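**Lehrgang Hauswirtschaftliche Grundlagen, Bildungshaus Gakier**
Handreichung zu Einheit 3: Abgestelltes Geschirr in Aufenthaltsräumen
Stand: 25. Januar 2025
Bearbeitung: Hildegard Mühlbauer, Timo Buschmann

Die Einheit behandelt das Aufnehmen einzelner Trinkgefäße vom Fußboden und deren Ablage auf einem Sammeltablett. Vorausgesetzt werden die Inhalte der Einheit über Laufwege und Abstellflächen. Die Teilnehmenden bringen geschlossene, flache Schuhe mit.

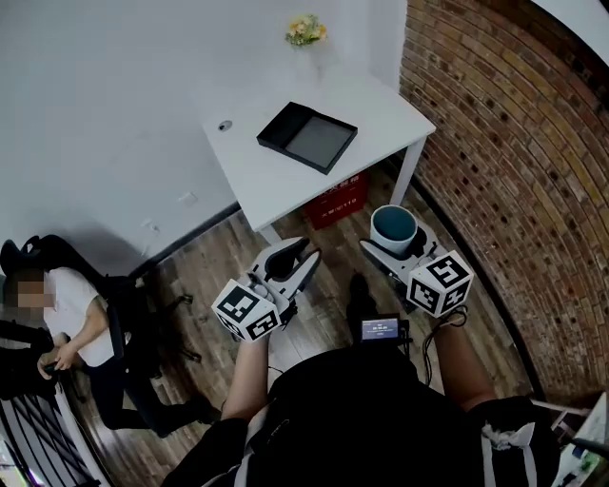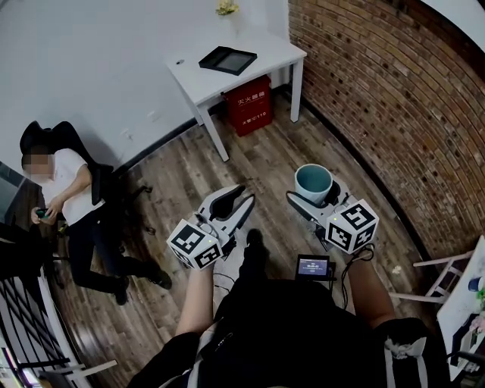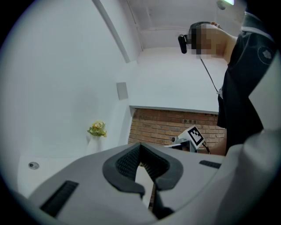
Roswitha Hinrichs wandte bei der Durchsicht der Unterlagen ein, dass ein Gefäß vom Fußboden nicht ohne Weiteres auf dasselbe Tablett gehöre wie Geschirr vom Tisch; wer beides zusammenstelle, müsse anschließend alles als benutzt behandeln, auch die Tablettfläche selbst. Der Einwand wurde in Abschnitt 2 übernommen.

## 1. Der Raum vor Arbeitsbeginn

Vor dem ersten Handgriff ist der Raum im Stehen zu erfassen. Festzustellen ist, wo Gegenstände auf dem Boden stehen, welcher Weg zum Tisch führt und ob sich Personen im Raum aufhalten. Sitzt jemand mit ausgestreckten Beinen im Laufbereich, so ist ein anderer Weg zu wählen oder die Person höflich anzusprechen. Über Beine wird nicht hinweggestiegen. Bürostühle auf Rollen gelten als bewegliche Hindernisse.

Im Übungsraum sind folgende Punkte zu beachten:

- Der Dielenboden wird ohne Schleifen und Schieben von Gefäßen bearbeitet. Sand unter einem Becherrand hinterlässt auf Holz Kratzer.
- Entlang der gebogenen Ziegelwand ist der Abstand leicht zu unterschätzen. Ellenbogen und Tablettkante bleiben von der Wand fern.
- Der rote Feuerlöschkasten unter dem Tisch bleibt an seinem Platz. Er dient weder als Ablage noch als Fußstütze und muss jederzeit zugänglich sein.
- Die Blumen am hinteren Tischrand werden bei dieser Übung nicht versetzt.

## 2. Das Tablett

Das schwarze Tablett mit erhöhtem Rand steht auf dem weißen Tisch und verbleibt dort während der gesamten Übung. Der Rand verhindert, dass ein angestoßenes Gefäß über die Tischkante rollt. Gegen Kippen schützt er nur bedingt, weshalb hohe Becher zuerst und in der Mitte abgesetzt werden.

Auf dunklen Flächen sind Kalkränder und Fingerabdrücke deutlich zu erkennen. Das Tablett ist nach jedem Durchgang feucht abzuwischen und nachzutrocknen. Für Geschirr vom Boden und Geschirr vom Tisch sind getrennte Tabletts zu verwenden. Steht nur eines zur Verfügung, gilt das gesamte Sammelgut als benutzt und wird der Spüle zugeführt.

## 3. Aufnehmen und Absetzen

1. An das Gefäß herantreten, bis es vor der Fußspitze steht. Nicht aus der Entfernung nach vorn greifen.
2. Den Inhalt prüfen. Ein Becher mit Restflüssigkeit wird grundsätzlich wie ein voller Becher getragen.
3. Das Gefäß von außen und unterhalb des Trinkrandes fassen. Das Greifen in die Öffnung ist zu unterlassen.
4. Senkrecht anheben, erst danach die Richtung wechseln.
5. Den Becher aufrecht zum Tisch führen und mit vollständig aufliegendem Boden auf dem Tablett absetzen.
6. Die Stelle am Fußboden auf Ränder und Tropfen kontrollieren.

Geübt wird zunächst mit einem leeren Becher, danach mit einer Füllung von 200 ml Wasser. Verschüttetes Wasser ist sofort aufzunehmen; auf Holzböden darf es nicht in die Fugen ziehen.

## 4. Hinweise zur Bewertung

Bewertet werden Wegewahl, Haltung des Gefäßes und Zustand der Tablettfläche. Die Geschwindigkeit fließt nicht in die Bewertung ein. Svenja Reinholz nimmt die praktische Prüfung ab, in Vertretung Henrike Buschmann. Eine Wiederholung ist im November möglich; die Anmeldung erfolgt schriftlich über die Lehrgangsleitung.

Zur Vorbereitung ist der eigene Arbeitsbereich an einem Vormittag zu beobachten. Auf höchstens einer Seite ist festzuhalten, wo Trinkgefäße abgestellt werden und welche Ablagefläche dafür fehlt. Die Aufzeichnungen werden zu Beginn der nächsten Einheit eingesammelt.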